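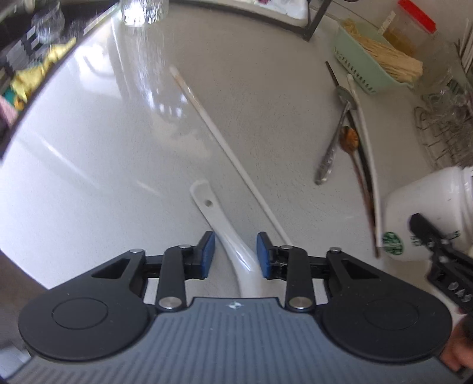 Hurell Toxicology Unit, Hair and Oral Fluid Section

Features > Laboratory > Testing windows

News Features Methods Archive Subscribe

Hair keeps a longer record of opioid use than urine does, but the record is coarse. Scalp hair grows slowly, and a drug taken this morning will not show in a cut sample for several days.

Gobnait Lenihan reviewed 284 hair samples received by the Hurell unit up to February. Each was cut at the scalp, washed twice and split into segments. In 5 of them, the wash liquid held more drug than the hair, and the results were reported as outside contact.

Bleach lowers the reading. Ingeborg Kettler, who runs the Bulley bench, asks collectors to write down any color treatment on the form.

Contact the Hurell desk | Copyright Plakik Magazines | Back to top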